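Search the boards... Go

How many examples before my arm stops shoving blocks into a pile?

Mimel
I'm teaching a small arm to push plastic shapes around a wooden board by copying me. I've got 76 runs so far and it's great at herding everything together, but ask it to pull one shape away from the rest and it just dithers! Do I need more runs or different ones? 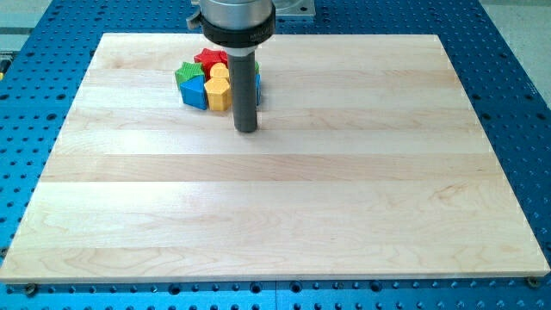
I drive it with a joystick, by the way, and every run lasts 30 seconds. I always start with the blocks spread out (maybe that's my problem?).

Solley
Yep, that's your problem. It never sees a crowded start. I did 180 runs and the last batch, all starting from a tight clump, helped way more than the rest. Also write down what you were trying to do in each run, like "move the star away from the hexagon." And keep your fumbles if you recovered from them!

El Sherbiny
more data. always more data

Filed under: Hobby Robots > Teaching & Training

Comments (3)
Mimel: Did 10 clumped starts tonight, my thumb hurts lol
Solley: Keep going, mix up the corners too
Skarnstead: Same issue with mine, following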